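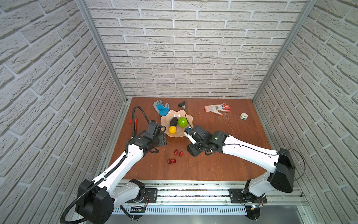 The two arms at the bench, grippers near the fruit bowl, strawberries still out on the table.

Progress report to the Thygesen Fund
Two-arm table project, Dostdale shared workshop
Prepared by Gopinath Thampi
Period covered: March through June

Dear friends at the Fund,

Thank you again for your patience with the short note I sent in spring, which I know was mostly about a delivery that had not arrived. I am happy to say this one has a good deal more in it. Both arms are mounted and moving, the enclosure is up, and we have begun the part of the project I wrote to you about in the first place, which was teaching a pair of arms to tidy up a kitchen table. I will go through it in the order of the plan you approved, and then say something about money and about what I would like to do next.

The enclosure and table

This took longer than I had allowed. The plan was for plain white walls, but we had an offer of brick-pattern panels from a member who was redoing a hallway, and they went up on the back and both sides. I like them very much. They do have one drawback. The gray mortar lines confused our first attempt at finding the edge of the table, and I lost most of an evening to that before I thought to tell the program to ignore everything above the tabletop. The posts at the back corners are aluminum, as drawn, and they are nice and stiff.

The brown wooden tabletop is the one from my own garage. It has picked up some fine scratches, and I have decided to leave them alone until the end of the project and then sand the whole thing once.

Mounting the arms

Both arms now sit on one long slotted rail along the front edge of the table. You may remember that my first drawing had them facing each other from opposite ends. Two people at the Tronley open evening talked me out of it, and I am grateful to them, as reaching in side by side leaves the back of the table free and makes it far easier to get in with your own hands when something needs moving. Each arm has its own black mounting plate bolted to the rail. The slots were worth every penny, and I moved the right arm three times before I was content with where the two could meet in the middle.

Cabling is the part I am least proud of. The left arm's corrugated conduit loops out from the base, and there is a second piece that arcs up over the gripper. It all stays out of the way when the arm reaches forward but it rubs when the arm folds back, so for now the fold is limited in software. I have a better route sketched and would like to do both arms at once. The small circuit board near the base of the right arm also wants a proper cover, and its colored wires want tying down. That is a Saturday-sort-of-job, as my father used to call them, and it is on my list for this coming period.

Practice with objects

The main exercise so far has been the fruit bowl. It is a beige one with a wavy rim, which was a happy accident of a choice – the gripper fingers can come in at a dip in the rim where a straight-sided bowl would make them climb higher. The avocado and the lemon have been our regulars. Small strawberries on the bare table are a much harder thing for the arms, and I put them out in front of the bowl so that both arms have to come in low and close together without bumping each other.

By the end of June we had logged 288 practice runs on the bowl exercise. I have counted a run as good only when the item ended up where it was meant to go and neither arm had to be stopped by hand. The lemon is the most dependable. The avocado is a little less so because of its color, which the program tends to lose in the evening when the light over the bench gets low. The strawberries are where I would ask you to be kind. The arms find them well enough, but closing the fingers gently is still a matter of luck, and I have eaten a fair number of the failures.

We have also started on soft things, using work gloves. There are two kinds on the table at the moment, a blue and gray one and a white one with orange-red coated fingers. A glove never lies the same way twice, and so far I can only report that the arms can pick one up by the fingers and drop it somewhere else. Folding or pairing them is a long way off.

Money

Spending for the period came to $2,156, nearly all of it on the rail, the mounting hardware and replacement gripper fingers. The fingers were not in the original budget. I moved the amount over from the lighting line, which I may come to regret given what I said about the avocado. Sitham, the small supplier we have used from the start, took back the conduit I ordered in the wrong size and charged us only the postage.

Visitors and sharing

We held an open bench in May and 16 people came through, several of them with children, who had excellent ideas about what the arms should be made to pick up. Two have since joined the workshop. I have written up the rail mounting with drawings, and a copy is in the binder by the door for anyone who would like to build the same thing at home.

Next period

I would like to reroute the cables first, then settle the evening light, and only then go back to the strawberries with a softer set of fingers. I have set aside 10 evenings for this between now and the end of September. If the Fund is willing to let me put the money left in the panel line toward a lamp, I would be very glad of a yes by email whenever it suits you, and I will hold off buying anything until I hear.

You are welcome at the bench any evening after seven. The kettle is usually on, and I would enjoy showing you the arms in person.

With warm thanks,
Gopinath Thampi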